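Navport publishes the budgeting guide it wishes it had read first

August

Navport, which fits out rooms where people teach robots to handle household objects, has released a free planning guide for organisations about to spend money on handheld grippers. The guide is called What Else Is on the Invoice. It runs to 700 lines of spreadsheet and a set of notes, and the grippers themselves take up four of the lines.

The rest is everything that arrives afterwards: cables, mounts, spare finger pads, charging, storage, chairs, tablecloths and a surprisingly long section on flowers.

"People ring us with a figure in mind, and the figure is the price of the gripper," said Vira Nechyporuk, who leads planning at Navport and wrote most of the guide. "It is a perfectly good figure. It will buy you a gripper, and you can sit in an empty room and open and close it."

The guide draws on the fitting-out of Osumum, a shared training room where operators record everyday handling tasks such as arranging flowers in a vase. Navport planned the room, bought the equipment and then, over the following months, bought the equipment it had left out of the plan. Both lists are printed in full, side by side. The second is longer.

Flowers have their own tab. Navport's first budget treated them as a sundry, somewhere between biros and biscuits. The guide now recommends artificial stems in several sizes and shapes, with a named person responsible for reordering. A full-headed rose and a thin sprig ask very different things of a pair of gripper fingers, and a room that owns only roses will get very good at roses.

"I have had to defend a line for silk chrysanthemums in front of a finance department," said Nechyporuk. "They asked whether we could manage with fewer petals."
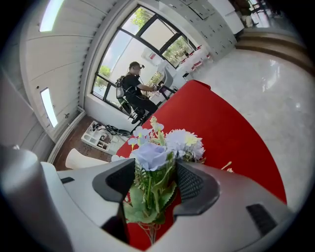
Artificial blooms between the open fingers of a handheld gripper at Osumum, with the red work surface behind.

Finger pads come next. The guide treats them as consumables and asks buyers to get the price of a replacement pair in writing before ordering the main unit. It gives the same advice on cables, with the added suggestion that whatever length a buyer has measured, they should go back and measure again along the floor and round the furniture. Navport's own first order was measured in straight lines, on a drawing, by someone who had not been told where the sockets were.

Floor space gets the sternest treatment. Many buyers plan by the table: so many tables, so many people, divide the room accordingly. The guide asks them to plan by the reach of an operator with both arms out, then add somewhere for a second person to crouch and reset the objects, then add a route to the door that does not involve stepping over the first two. A room that looked generous for eight stations on Navport's first drawing was redrawn for four, and the guide includes both drawings, the earlier one with a note in the margin that reads "optimistic".

There is also a page on tablecloths. Navport recommends a plain cloth in a strong colour, bought with a spare, and would like it known that this page was the quickest to write and has attracted the most comment from early readers. Plosado, a training provider that tried a draft of the guide while planning its own room, sent back a longer response on hems than on the whole of the electrical section.

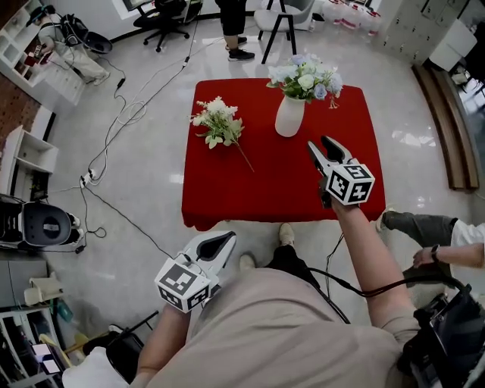
Staffing is where the draft budgets tend to go quiet. Buyers allow for operators and forget the people around them, who put the stem back where it started, look after the recordings and notice when a battery is low. The guide sets out a simple sheet for working out paid hours per station, including setting up, packing away and breaks. It assumes that people holding their arms out in front of them will want to stop now and then, and suggests the budget should assume so too. Water is on the list, under its own heading, and so are shoes, in the form of a short reminder to operators to wear comfortable ones.

Storage comes after that. Navport advises lockers for personal belongings and shallow trays with compartments for small parts, and warns against the large single box, into which adaptors go and from which they do not return.

On whether to buy or hire, the guide is cautious. Navport sells planning services and fits out rooms, and the notes admit early on that a supplier's advice to buy less should be enjoyed while it lasts. Even so, the recommendation for most first projects is to hire two stations, run them for long enough to become annoyed by something, and only then write the full order. The annoyance, in Navport's experience, is where the useful specification comes from. A blank sheet headed "Things that annoyed us" is included for the purpose.

The spreadsheet also has a contingency line. In the first draft it was called "Miscellaneous". Reviewers felt this lacked dignity, and it was renamed "Long", after the project in which Navport first ran out of it. The Long project began with a tidy one-page budget and finished with 1,311 separate entries, one of which was for a doorstop. Nechyporuk kept the file and used it as the starting point for the guide.

"The doorstop was good value," she said. "I would buy it again. I would just like to have known about it in the spring, when there was still some money."

What Else Is on the Invoice is available free of charge from Navport. It comes as a spreadsheet with accompanying notes, and can be edited to suit rooms of any size. Prices have been left blank for readers to fill in from their own quotes, as Navport found that any price it printed was out of date by the time the proofs came back. A revised edition will follow once readers have written in with the things it has missed. The tab for these has been created already and has plenty of room in it.

About Navport

Navport plans and equips rooms for robot training and handling work. Its services include layout drawings, equipment lists, purchasing and a return visit after opening, during which the original equipment list is read aloud.

Media enquiries

Vira Nechyporuk is available for interview, mornings preferred. Requests for copies of the guide, or for the Osumum equipment lists on their own, should be sent to the Navport press desk. Please say whether you would like the flower tab included.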